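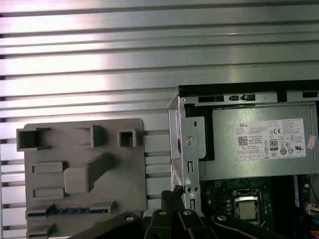 # Review: the Teltora gripper kit, after a semester of taking PCs apart

I coach the after-school robotics club at Bredwood, and our project this year is getting an arm to service an old Dell desktop. Memory out, memory in, cards out, that kind of thing. For the hand on the end of the arm we went with the Teltora kit, and several people at the October meetup asked me how it's holding up, so I'm finally writing it down!

Short version: I like it a lot, I'd buy it again, and I have complaints.

It comes flat, more or less. You get a bag of black plates and links, a bag of hex-socket screws, the motor housing, and a booklet that was clearly translated in a hurry. My crew put it together in one Friday session (with pizza, so take that timing as you like). Step 7 is printed upside down compared to the part you're holding. Build the left side first and use it as your guide for the right. 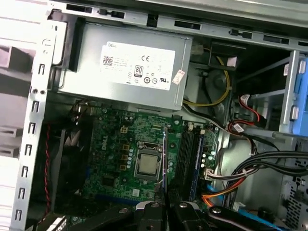 *By the Bredwood club coach, with bench notes from Sumaiya Karunaratne*

We picked the PC job because it's nasty. There are cables everywhere in one of these towers, the power supply sits right over the board, and the memory slots are tucked in beside the processor with hardly any elbow room. The gripper we had before, a Proltier, was fine with foam blocks and hopeless in there. It was just too fat. The Teltora fingers are long and skinny, and that alone was worth the 500 bucks to us.

Grip strength is good, maybe too good out of the box. Sumaiya spent two meetings turning the closing force down in software before she'd let it anywhere near a real memory stick, and she was right to. The default setting left a dent in a practice block that we now use as a doorstop.

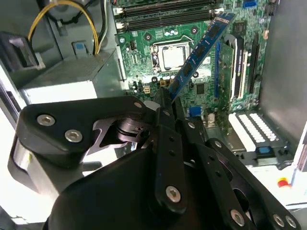

Angle is the other thing you'll fight with. A stick has to come down straight along its slot, and if your wrist pose is a little off, the long fingers make it a lot off. We ended up teaching the kids to stop above the board, fix the tilt, and only then go down. Slow, but they got into the habit fast, and Nghĩa Hứa (a junior, and way more patient than me) wrote a nice little routine for it that everybody else promptly copied.

Now the complaints. The screws work loose. We logged nearly 2,000 open-and-close cycles before the first one started to wiggle, and after that it was a different one every week. A dab of threadlocker fixed it, but come on, put a tube in the box! Also, the spare finger set costs way too much for what it is. 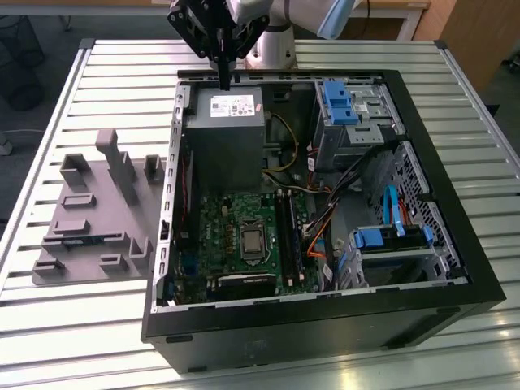 Support has been decent, though. I emailed about a bearing that felt gritty and had a new one in the mail by the next week, no photos or serial numbers or any of that runaround. We did look at the Haque gripper too, and it's lovely, very smooth, but it's 700 before you add the mounting plate and our budget said no.

If your club mostly picks up cubes and balls, skip this and get something chunkier. If you're poking around inside real machines, it's a great buy. Four stars from me, and I'd go to four and a half if they reprint that booklet.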